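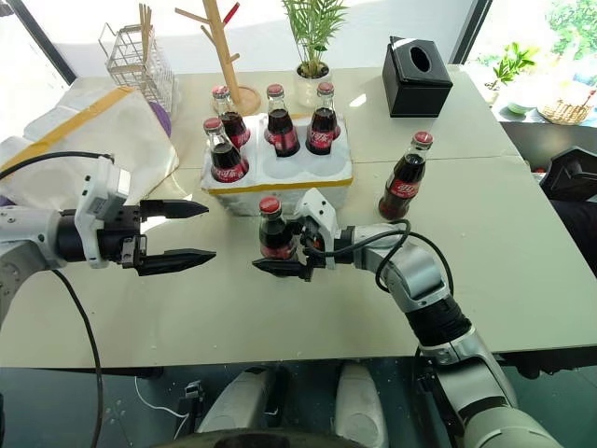

Laststead Packaging Trials
Two-Arm Bottle Cell: Inspection Checklist with Comments
Print this page | E-mail this page

Site: Gunawardena Building, ground floor
Inspection date: 2025-08-08
Job no.: 634
Type of check: routine, cell in service
Controller software: Lovik
Outside service contractor: Tridar

Result codes
OK: no action
ADJ: adjusted or cleaned during the inspection
ACT: action required, see comment
NC: not checked this time

Sections 1 to 3 are done with the arms powered down and parked. Sections 4 and 5 need the arms live and two people present, one of them at the stop button for the whole check. If an item can't be finished, mark it NC and write down how far you got.

1. Base, bench and floor

1.1 Base level and not rocking: OK
No movement when pushed from either side.

1.2 Bench panels level across the join: OK
Checked with a straight edge in the middle and at both ends. A tray should slide over the join without catching. If it catches, shim the lower panel and repeat 4.3 before running any bottles.

1.3 Bench surface clean: ADJ
Foam crumbs wiped up. Use a damp cloth. Compressed air sends the crumbs into the finger pads and the wrist joints, and we have had to strip a wrist for that already.

1.4 Floor cables away from foot traffic: ACT
The thin white cable on the left side of the base is lying where people walk. Fit a floor cover or run it behind the base. No damage found to the sheath.

1.5 Stop button reachable from the operator's position: OK

2. Arms and cables

2.1 Joint housings, both arms, cracks or loose screws: OK
One housing screw on the right forearm took a small turn. Paint-marked so movement will show at the next check.

2.2 Cable loop, left arm: OK
The loop drops over the edge of the bench. Move the arm by hand to full reach and back and watch that the cable doesn't drag on the edge. Slack is adequate.

2.3 Cable at wrist, right arm: ACT
Light scuffing on the outside of the bend behind the gripper. Conductors not exposed. The arch sits high and rubs the forearm when the wrist turns right over. Re-clip further back and look at it again at the October service. If the scuff has grown by then, Tridar to replace the cable.

2.4 Connectors seated and latched: OK

2.5 Wrist cameras clean and firm in their mounts: ADJ
Both lenses wiped. There was a greasy thumbprint on the left one, which explains the poor detections logged in the previous shift. Please handle the wrist by the housing.

2.6 Unusual heat or smell at joints after the last run: NC
The cell had been off too long before the check started. Do this item within a few minutes of a run next time.

3. Grippers

3.1 Fingers straight and tips undamaged: OK
Close each gripper slowly on a sheet of paper. The tips should meet along their length and hold the paper without twisting it.

3.2 Mesh pads bonded at all edges: ACT
Right gripper fine. On the left gripper one pad is lifting at the lower corner. It still holds a bottle, but don't press it back and carry on. Remove it, clean off the old adhesive with isopropyl, fit a new pad from the spares drawer and leave it for 8 hours before loading.

3.3 Pad texture clear of foam and syrup: ADJ
Brushed out with a soft toothbrush. A pad that has had syrup on it should be washed in warm water and dried, and if it still feels slick, replace it.

3.4 Finger screws at marked torque: OK

3.5 Gripper opening repeatable: OK
Cycled each gripper ten times with no drift on the Lovik readout.

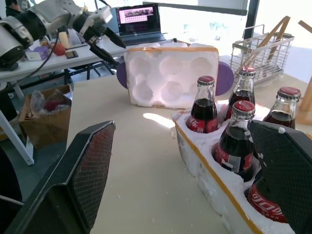

4. Trays and bottles

4.1 Tray pockets round and undamaged: ACT
Foam on the working tray is breaking up along the top. A bottle put down slightly off centre takes a bit more off the rim every time, and the crumbs are what we keep finding under 1.3. Retire this tray. Foam trays have been lasting nearly 400 placements, after which the pockets are too sloppy for the place position to mean much.

4.2 Tape strip on tray edge flat and complete: OK
The vision step uses the tape to find the front edge. Same colour tape only, please. Cream masking tape was tried and the cell could not pick it out from the bench in afternoon light.

4.3 Tray sits flat, no rock: OK
Press each corner. If it rocks, turn it over and look for foam or a cap stuck underneath.

4.4 Spare tray stored where the arms can't catch it: ACT
Spares stood up on their long edge fall over if an arm brushes past. Lay them flat or take them off the bench. The waiting tray also confuses the tray detection when its pockets face the head camera.

4.5 Bottles free of chips, caps tight: OK
Glass only in this cell at present. Check the neck under the cap with a gloved finger. Any chipped bottle goes in the glass bin straight away, full or not.

4.6 Outside of bottles dry: OK
Wipe off condensation if they have come out of the fridge. A wet bottle rotates in the fingers and the label ends up facing any old way.

5. Live checks

5.1 Stop button, both arms: OK
Pressed once with the arms at rest and once at slow speed. Both arms held position. Neither gripper opened, as required with glass in hand.

5.2 Home position, both arms: OK

5.3 Pick from bench, right arm: OK
Lift a single bottle, hold for a slow count of twenty, put it back down. Watch the base of the bottle against the bench. There should be no creep downward.

5.4 Place in tray, front pockets: OK

5.5 Place in tray, back pockets: ADJ
The bottle was touching the rear rim of the pocket on the way down. Place position brought forward by 2 mm in Lovik and saved under the same job number. Clean placements after that. Repeat this item when the new tray goes in, as the foam ones are never quite the same.

5.6 Arm-to-arm clearance with a bottle held: OK
Run at slow speed with both grippers over the tray. Stop the test if the left fingers come within a hand's width of the bottle.

5.7 Detection in direct sun: ACT
Sun from the window puts a bright patch on the bench and the shadows of the bottles move through the shift. Fit the blind. Until then, rerun the camera exposure step after lunch.

Actions outstanding

1.4 Cover or reroute the floor cable. Before next shift.
2.3 Re-clip the right wrist cable. Inspect again in October.
3.2 Replace the left gripper pad. Cell not to lift glass with the left arm until done.
4.1 Replace the working tray, then redo 4.3, 5.4 and 5.5.
4.4 Move the spare tray.
5.7 Window blind. Order placed, no delivery date yet.

Cell status after inspection: RESTRICTED. Right arm only, slow speed, until 3.2 and 4.1 are signed off. Item 2.6 carries over to the next check.

Contact Laststead Packaging Trials | © Laststead 2025 | Back to top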